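Gunus pole pruner – two months in

Quick one tonight, I have to be up at 5. People keep asking in the comments what I cut the high stuff with now that the old Stosside died. It's the Gunus, the telescoping one with the rope and the little hooked saw on top. Bought it in January, my own money, no freebie.

What I've used it on: one overgrown redbud, the neighbor's crape myrtle hanging over my side, and a row of hollies along the driveway that hadn't been touched since before we moved in. So a fair test I think. Not a pro test. I'm not up a tree for a living.

Out of the box it's fine. Pole in two sections, head bolts on with a wing nut, rope already threaded. Instructions are a single sheet and the drawing of the pulley is wrong way round, so go by the rope not the drawing. Took me longer to find my gloves than to put it together.

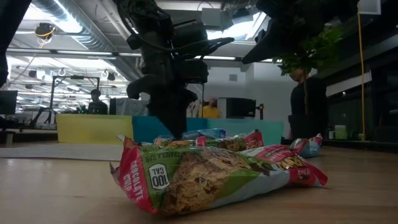
Cutting

Bypass blade, and it's sharp. Really sharp. Green wood up to thumb thickness goes with one pull. Past that you're hauling on the rope and the head starts to twist on you. Dead wood is worse, it grabs. For anything thick swap to the saw, which cuts on the pull stroke and leaves a clean face if you take your time. I did the undercut first on the redbud like you're supposed to and no bark tore. Skipped the undercut once on the myrtle. Tore a strip. My fault.

The rope is the weak spot. Thin, slick, hurts without gloves. Marta Melnychuk from the garden club put a short piece of dowel on hers as a handle and I copied that teh same afternoon. Huge difference. Gunus should ship it that way.

Weight

Light when it's short. Fully out it's a different tool, all the weight goes to the top and it wags. After a half hour my shoulders were done. I wouldn't run it all the way out in wind, and keep it well away from power lines, period – I don't care what the pole is made of.

Locking collars have held so far. They do fill up with sawdust and then they get gritty when you turn them. Rinse, dry, tiny bit of silicone spray. Don't use regular oil, it just makes paste.

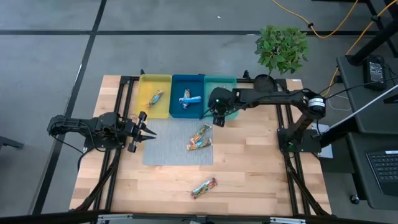

Storage is the other thing. The pole hangs on two nails, easy, but the loose parts wander off – spare blade, wing nuts, the blade cover, the hex key that fits only this. I lost the cover inside a week. Now it all goes in shallow trays like the yellow, blue and teal ones up there, set side by side at the back of the bench so I can see what's in them. One for pruner parts, one for files and stones, one for everthing else. Label the front if you share a shed. Yurii Kravets keeps his in a coffee can and spends every Saturday digging in it, so.

Against the others

I borrowed the Vositz from Bohdan Maksymiv for 3 days to compare. It's heavier, the saw is better, and the head doesn't twist. If most of what you cut is thick or dead, get that one and put up with the weight. For light shaping and water sprouts I went back to the Gunus every time.

The Bondarchuk I only tried at the store. Nice grip. Collars felt loose right off the rack, maybe that was just the display one.

Things I don't like, fast: rope (see above). No sheath for the saw, only for the blade. The hook is a bit small for pulling down hung-up branches, I end up using the rake. And replacement blades cost $38 which is a lot for a small piece of steel.

Sharpening is easy though. Flat file on the beveled side only, few strokes, wipe it, done. Clean the sap off first or the file clogs. I wipe the blade with alcohol between trees too, old habit from the year we had fire blight in the pears. 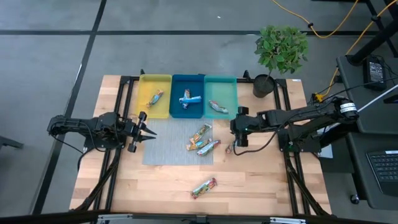
Can it handle fruit trees in late winter?

Late winter is when it works best for me. The buds are still tight, you can see the shape of the tree, and most of what you're taking off an apple or pear is thin enough for the blade. Leave the big limbs for a proper saw and a day when somebody can hold the ladder.

Would I buy it again, yeah, at the sale price. Full price I'd wait. Going to do the lilacs right after they bloom and I'll add to this if the collars give out. Vasylyna, your loppers are on my porch, come get them.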